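Search this site
Search for:
Go

FOR IMMEDIATE RELEASE
June 2023

Skuron Publishes Results of Counter Chores Trial; Machines Manage Single Steps, Still Fail at Whole Jobs

Skuron today released the results of a trial that asked whether a robot arm can take over small chores at a kitchen counter or a shop shelf. The company's answer is that it can do a few of them, one step at a time, on a table set up for it. It cannot yet be left alone with a kitchen.

The trial is part of Pandance, a joint project of Skuron and the housewares retailer Studik that began in January. The arms made 2,000 attempts at everyday tasks, including picking up a drink bottle and setting it upright, moving a cup onto a coaster, taking toast out of a toaster, and folding a towel. Every attempt was counted, including the ones that ended when the operator pressed the stop button.

"We were asked a plain question by a retailer, and we wanted to give a plain answer," said Evdokia Zacharopoulos, director of product at Skuron. "If you need a bottle moved from one spot to another, we can do that well. If you need the kitchen cleaned up after breakfast, hire a person."

How the arms were taught

The arms were not programmed motion by motion. They learned from people doing the same chores with hand-held grippers. A person squeezes the gripper, picks up the object and puts it where it belongs, and a camera on the tool records the work from the gripper's point of view. The software then learns from the recordings and drives a robot arm that carries matching fingers.

Skuron had planned to collect 3,000 demonstrations and finished with 3,121. The extra ones were nearly all towels. Recordings in which the gripper left the work area or the markers near the fingers could not be read were thrown out before this total was made.

The soft finger pads are ribbed so that they bend around an object when pressed against it. Skuron tried a stiffer pad at the start of the project and gave it up after it crushed bread and let go of bottle caps.

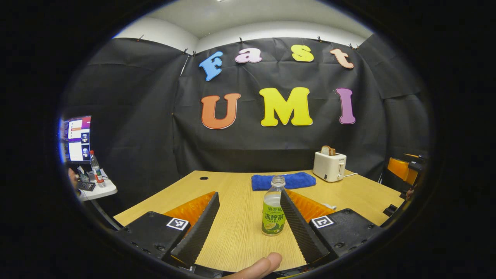
Eimear Doherty thinks the bottle is the wrong place to start. A bottle stands up by itself and has the same shape every time, she told the project team after reading a draft of the results, and in her own kitchen it is never the bottle that takes up the evening. It is the pan with egg stuck to it, the drawer that will not close and the lid that fits nothing. She asked that the results for hard chores be printed ahead of the results for easy ones. Skuron has done so in the full report and does so in this release.

What did not work

Towel folding was the weakest task. The arms could make the first fold when the towel started out flat. When it started in a heap, they often took hold of two layers at once, or pulled the towel off the table. Fewer than half of the folding attempts ended with a towel that a Studik store manager was willing to put on a shelf.

Toast was harder than expected. A slice that stood well clear of the slot could usually be lifted out. A slice that sat low could not, and the arms had no good way of telling the two cases apart before closing the fingers. Pressing the toaster lever was reliable only when the toaster had not been moved since the last attempt. Light appliances slide when pushed, and a person steadies them with the other hand without thinking about it.

Anything that called for several steps in a row did poorly. An arm that is good at each of four steps can still lose the job at the third, and it seldom noticed that it had. In one run the arm dropped a cup, closed its fingers on air and carried nothing to the coaster with great care.

What worked

Picking up and placing drink bottles was the strongest task. The arms handled several shapes of bottle, including a few that had not appeared in the demonstrations. Changing the lights in the room made little difference. Moving the table to another room made more, and the arms needed fresh demonstrations there before they returned to their earlier level.

Cups came second. The arms set most of them down upright on the coaster, though slowly. Speed was not a goal in this trial, and the arms took several times as long as a person on every task.

"For us the interesting part is the shelf," said Reinaldo Rangel, head of store operations at Studik. "Straightening bottles and mugs takes a lot of staff hours after closing, and it's the same motion over and over. I could see using this at night in a store, in one aisle, with somebody in the building. I would not put it out among customers this year."

Rangel said Studik has no plan to reduce staff on the strength of the trial, and that the results would not support one. 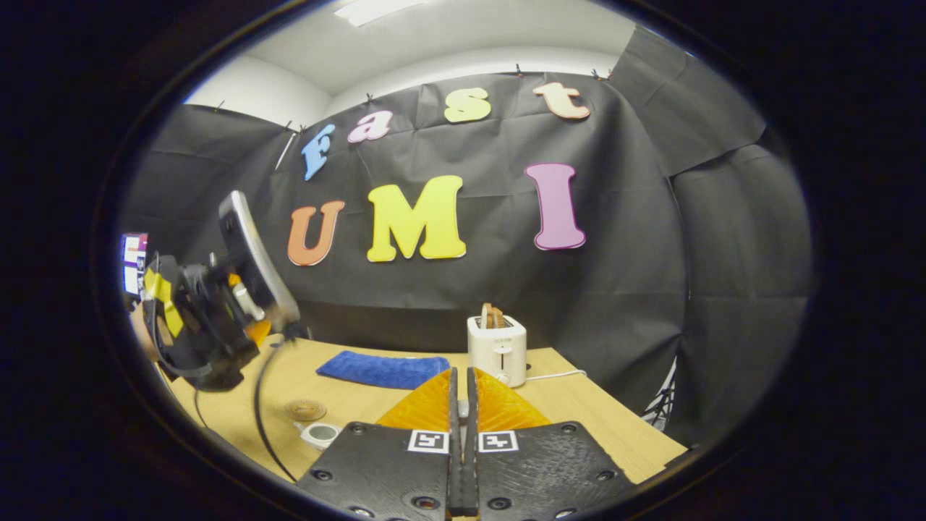 Practice table for the counter chores, with the toaster, a folded blue towel, a coaster and a small white cup.

Repairs and upkeep

Lumbantobing, a service company that maintains kitchen equipment for restaurants and hotels, looked after the grippers and arms during the trial and has written a short appendix to the report. It found that finger pads wore out sooner than any other part and that cables came next. Crumbs were a steady nuisance. The appendix recommends a washable cover for the gripper body, a cable that leaves the tool at the back, and pads that can be changed without a screwdriver.

"Shops and kitchens are dirty, wet places," said Gion Berchtold, service manager at Lumbantobing. "If the pad takes twenty minutes to change, it won't get changed."

Next steps

Skuron and Studik will continue Pandance with a second trial limited to 2 chores: shelf straightening and clearing cups from a counter. It will be run in the back room of a working store, using ordinary stock. The company will not include towels this time. Work on folding goes on separately under Éabha Fahy, who leads the learning group at Skuron and wrote the section of the report on failed attempts.

Fahy said the group wants the arms to recognize a failed grasp and try again before it asks them to learn anything new. In the current software, a second try happens only when the operator starts one.

No product is being announced and no price has been set. Homes are not part of the second trial.

The full report, with the list of tasks, the scoring rules and the service appendix, is available from the Skuron press office on request. Recordings of the failed attempts can be supplied to reporters along with those of the successful ones.

About Skuron

Skuron develops grippers and control software for light handling work in retail and food service.

About Studik

Studik sells kitchenware, linens and small appliances through its own stores.

Recent releases
Skuron and Studik Begin Pandance Project
Lumbantobing to Service Test Equipment for Pandance
Skuron Drops Stiff Finger Pad After Bread Tests
Studik Opens Store Back Room for Shelf Trial
Press Office Contacts and Report Requests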